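Section 4: Setting up your Pleltell label printer

I've set up a fair few of these now, my own included, and the same bits trip people up every time. Set aside a quiet half hour, make yourself a tea and work through the steps in order. (If you've got the older Burkia model, the feed lever is on the left and you can skip step 3.)

4.1 Loading the roll

1. Switch the printer off at the wall.
2. Press both side catches and lift the lid. It's stiff the first few times!
3. Push the feed lever back until it clicks.
4. Drop the roll in with the labels facing up and the loose end towards you.
5. Pull 65 mm of backing paper through the slot, then close the lid.

Note: a full roll holds 1349 small labels, so don't panic if it looks too fat for the cradle. It does fit. 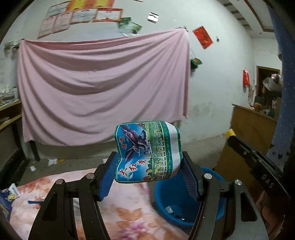 Choosing where a label goes matters more than the printing, in my view. I like a flat, dry patch with nothing important underneath. On a soft packet that's harder than it sounds, and one with an eagle, blue sky and a green field printed all over it gives you very little plain background to work with. I'd go for the plain white band on that sort of wrapper. Smooth out any dents first with your thumb, or the label will lift at the corners.

Caution: never stick a label over a use-by date or a safety warning. I did it once with a bottle of drain cleaner and had to peel the thing off in shreds.

4.2 Printing your first label

6. Switch on and wait for the steady green light.
7. Hold the feed button for 2 seconds. One blank label comes out, and you can bin it.
8. Open the Undatau app on your phone and tap Add Printer.
9. Type in the code from the underside of the printer.
10. Pick a size, type your text and tap Print.

If the text comes out faint, go to Settings and nudge the darkness up one notch at a time. Mine lives at the second highest, and I only turn it down for the shiny Aoki rolls, which smudge if they're printed too dark.

4.3 Labelling around the house

Start with one room and finish it before you move on. I began in the kitchen, wandered off to the spare room halfway through, and ended up with two completely different styles of label (still haven't fixed it). Boxes and buckets take labels nicely. Fabric doesn't, so for bedding I print the label, stick it to a card tag and tie that on with string.

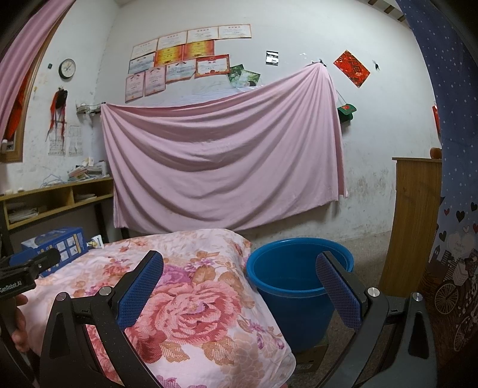
Fig. 4b. Floral bedding, a blue box and a blue bucket: use a tied tag for the first and stick straight on to the other two.

11. Wipe the surface with a dry cloth.
12. Peel the label from the corner with the small notch.
13. Press from the middle outwards and leave it alone overnight.

Note: the app stores 132 saved designs, and after that it starts overwriting the oldest. Export your favourites before you get there. The steps are in Section 5, along with cleaning the print head.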